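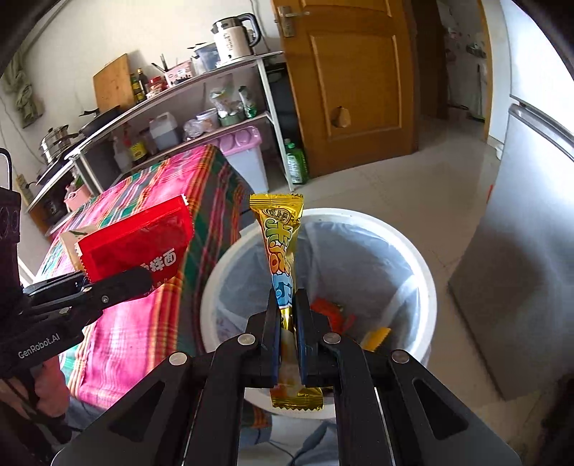
**Ticket 13 — bin liner slides down, room 2.** Opened 7/3/18 by Cameron Tamihana. Third time I've logged this, so I'll spare you the greeting. The liner won't stay hooked over the rim of the round white bin. It's snack wrappers going in, a gold one and a red packet with 拌面 on it among them, so weight is hardly the culprit. Tried so far: a knot in the side (slipped), a bulldog clip (vanished, presumed binned).

**Reply, Whitelaw Supplies:** Please confirm liner size and whether the bin is a Memine or a Flellus.

**Cameron:** No idea. It's a bin. The box of liners says Cindine, 100 per roll, "fits most" — most what, it doesn't say.

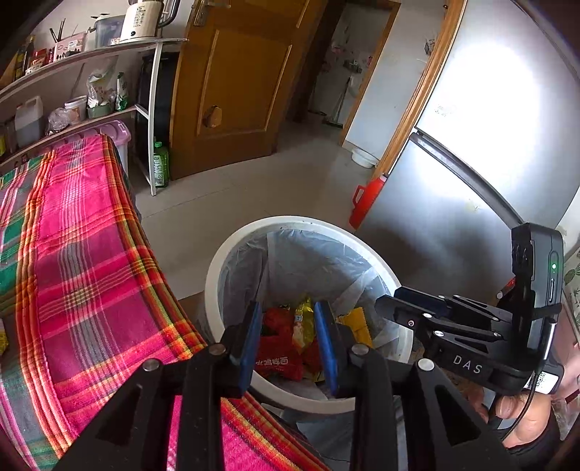

I've now folded the top of the next liner over twice before fitting it, as the leaflet suggests. Will report back after a full day of noodles.

**Update:** Held until lunch. Please send 2 rolls of the larger size, and a clip I can't throw away.

**Status:** waiting on supplier.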